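走路上班的人：马尔蒂·拉克索宁谈街道

马尔蒂·拉克索宁（Martti Laaksonen）在普莱姆索普（Plemthorpe）做了多年步行线路规划，去年12月离开市政部门，现在给几家机构当顾问。我们约在他家附近的咖啡馆见面，谈了一个多小时。

他说自己入行是偶然的。“我学的是测绘，毕业时只有步行组招人。头一年我每天拿着本子走路，记哪里要绕，哪里要等。”那本子他还留着，里面记了238处需要绕行的地方。

人行道上放什么

拉克索宁认为，多数问题出在协调上。路灯、邮箱、垃圾箱各归各的部门，每家都只看自己的图纸。“大垃圾箱总得有地方放，商铺也需要它。我关心的是旁边还剩多宽，推婴儿车的人过不过得去。”

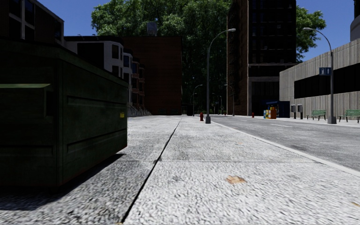
等红灯的时间

谈到过街，他的语速快了一些。他和同事萨伊米·里希迈基（Saimi Riihimäki）曾在一个路口守了5天，记录行人等候的时间。“有位老太太每天去买面包，单程300米，有一半时间站在路口。后来信号周期改了，开车的人没有一个来投诉。”

他不赞成到处修天桥。“上了年纪的人不愿意爬楼梯，这个不用调查也知道。”

铺地的材料

他对铺装的看法比较务实。石材耐用，修补也方便，坏一块换一块，前提是仓库里有同样的备料。“八角形配小方块，这种拼法好看，订货的时候两种都要多订。我见过用沥青补的，补完就再也没人管了。”接缝也要有人定期清理，这笔钱常常没有列进预算。

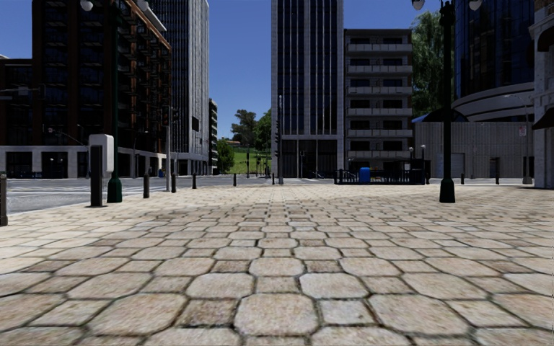
以后的打算

他正在整理一本小册子，收入50多条适合步行上班的线路，每条都由他本人走过。伊马尼·乌里奥（Imani Urio）负责画地图，文字部分还差最后两章。

问他现在是否还带着本子出门，他从外套口袋里掏出一本新的，翻到当天那一页，上面只写了咖啡馆的地址和一个公交站名。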